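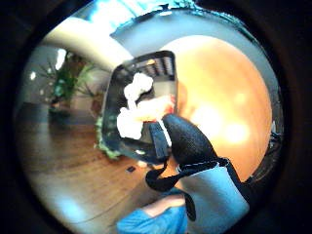 Black tray with the white padding in it, one peach-colored piece on the side.

Does loose padding in a tray do anything, or does it only look like it does?

Robel Beyene

I pack small soft pieces in black plastic trays and fill in with white padding. The way I was shown, you crumple it, put it in the tray until it puffs up over the edge, and lay the piece against it. Then a lid, then a carton with the other trays. I've gone along with this since July and I have my doubts.

My first doubt is that it springs back. I press it down, turn to get the next tray, and it's standing up over the rim again. The lid goes on, but then what is the lid pressing against? I suspect it's pressing on the pieces. The person who showed me says the puffiness is the point. Maybe. She also says you should never fold it flat, and when I asked why she said it's how they've always done it, and I don't accept that as a reason for anything.
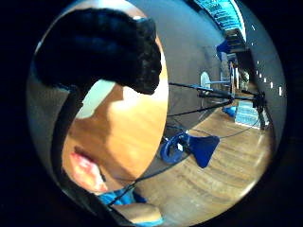

My other doubt is about the amount. I've read advice that says "use plenty" and advice that says "use just enough," and neither one tells me anything I can use at a table with trays waiting. I bought a bag of the Dresov filler, which promises on the label to "cradle every curve." I put it side by side with plain crumpled tissue and couldn't see a difference except in the price. It may be that there is one and I don't know how to look for it.

What I'd like to know:

Should the padding go under the piece, beside it, or both?
Is it supposed to come up past the rim before the lid goes on?
Does anyone have a way of checking, other than mailing it and waiting for complaints?

The last batch was 111 trays and 11 came back with the piece slid down to one end. I can't tell if that's bad. The people I ask either say it's terrible or say it's normal, and they say it very firmly both ways.

Please don't tell me to buy foam inserts. I've looked at them. They're cut for somebody else's shapes and mine are not all the same.

Wirnum

Just use more. If things slide there is room to slide. I use the Plidus stuff and never had a problem with anything. Double it and tape the lid on all four sides.

Trịnh

I'd be careful with "use more." I did that for a long time and what I got was pieces with a dent in them, which customers mind a good deal more than a piece that has moved. If your pieces are soft, the padding can be the thing doing the damage.

Under or beside: mostly beside, with a thin layer under. A thick pile underneath lifts the piece toward the lid, and then you have the pressing you're worried about. Put it at both ends. My guess about the trays that came back is that they had a big lump in the middle and not much at the ends, but I haven't seen them, so take that for what it's worth.

Past the rim: a little, before the lid. If you have to lean on the lid to close it, take some out. I don't believe in any more exact rule than that, and I've seen people publish very exact rules. Trays differ. Some have ridges on the inside wall, and those hold the padding a bit better than a smooth wall does, or so I've been told. I never tested it properly and I doubt the people who told me did either.

As for checking, close the tray, turn it upside down, count to ten, turn it on each end, then open it. Look at where the piece is and whether it has a mark. Do it again with the tray left closed overnight, since loose padding settles and a tray that passes at four in the afternoon can fail in the morning. I did this with 100 trays one winter, half crumpled and half folded. The crumpled ones did better, though not by so much that I'd argue with anyone over it. The folded ones were quicker to pack and I still use folded for anything flat.

So your trainer may be right for reasons she never had to think about. It happens.

On the branded filler, I can't speak to Dresov. I bought a big sack of something similar once — enough for more than 400 trays, the seller said — and it ran out well short of that. It packed the same as tissue. It did shed, and I spent a lot of time picking bits off the pieces before closing the lids. Pull a tuft of yours apart over something dark and see what lands there before you buy another bag.

Robel Beyene

Thank you, Trịnh. I tried the upside-down thing on a few this evening. The ones with a lump in the middle moved and the ones packed at the ends mostly stayed put. One packed at the ends moved too, so I'm not calling it settled. I've left them closed on the shelf and will look before work.

Wirnum, I did double it on one tray. The lid wouldn't go on without the tape, and when I took the tape off it lifted by itself.

Wirnum

Use wider tape.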